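Progress report to the Parry Fund
Project: Pokent Home Cooking and Food Skills
Report date: 2020-05-19
Prepared by: Raghda Saab, project coordinator, Unlow

## Summary

The grant was awarded in November to run cooking courses for adults in Pokent who live on a low income or have recently moved into their own tenancy. We ran face-to-face courses until the middle of March, when the hall closed. Since then we have moved to posted recipe packs and telephone support. Spending is under budget and we are asking to move part of the underspend, as set out below.

## Courses before closure

We had planned eight courses for the year. Three finished before the hall closed and a fourth had got as far as its second session. Attendance was steady on the first two. The third, which ran in the evening, lost people during the bad weather in February and we had started offering lifts from the Lakau estate by the end of it.

The course content stayed close to the plan in our application. Soups and pulses come first, then bread, then meals from a store cupboard, with one session on reading labels and one on planning a week's shopping. Mahtab Soltani taught all of the sessions. She rewrote the bread session after the first course as two hours was too short for a yeast dough, and it now uses soda bread and flatbreads. Learners asked for more on using leftover rice safely and this has been added to the second handout.

Two learners from the first course have gone on to the food hygiene certificate at the college. One has passed and the other is waiting for a new exam date.

## Recipe packs

When the hall closed we wrote to everyone on the course list and the waiting list. Most said they would like something by post, and several told us they had no internet at home or only a phone with limited data. We put the online video idea to one side and spent April on a printed pack.

The pack has a recipe booklet, a shopping planner and a small bag of dried herbs and spices. We have printed 1000 booklets and sent out 150 packs so far. The rest will go out with the food parcels from the Lakau pantry, starting with households that have children at home. The booklet uses large type and short steps, and every recipe can be made on two rings without an oven.

The storage pages took longest to write. They cover which foods need to go in the fridge once opened, how to date a jar, and why spices are better away from the steam of the cooker. We also added half a page on low-cost storage, with washed jam jars given as much space as bought ones.

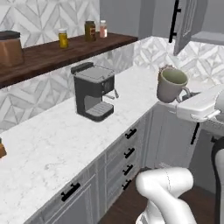
*Computer-generated kitchen view.*

Feedback on the pack has come mainly by phone. People like the planner, though some find the columns too narrow to write in, and we will widen them in the next print run. The lentil recipe was missing the amount of water. A correction slip has gone to everyone who had the first batch and the remaining booklets have been amended by hand.

## Telephone support

Raghda and Mahtab each take calls on two afternoons a week. Calls are often about what to do with an unfamiliar item from a food parcel – tinned jackfruit came up repeatedly – and some last well over half an hour when the person lives alone. Where a caller has needed help with money or housing we have passed them to the advice service, with their agreement.

## Money

Hall hire and fresh ingredients are both well under budget. Printing and postage are over, as neither was planned at this scale. We would like to move £1056 from the hall hire line to printing and postage. This would cover the second print run and postage to the end of the summer. No change to the total grant is requested.

Mahtab's hours have been kept at the contracted level throughout.

## Difficulties

- Flour was hard to get in April, and the flatbread recipe now has a version made with oats.
- Eleven packs were returned by the post office. We have reached most of those households by phone and corrected the addresses.
- We do not know when the hall will reopen, or how many people will be allowed in its kitchen when it does.

## Next period

We will finish sending the packs, print the amended booklet and phone each household that has not been in touch. If the hall opens in the autumn we will restart with smaller groups, and the learners whose course was stopped will be offered the first places. We would be glad to know whether the Parry Fund will accept an extension of the end date, and whether the budget change above can be agreed before the second print run is ordered.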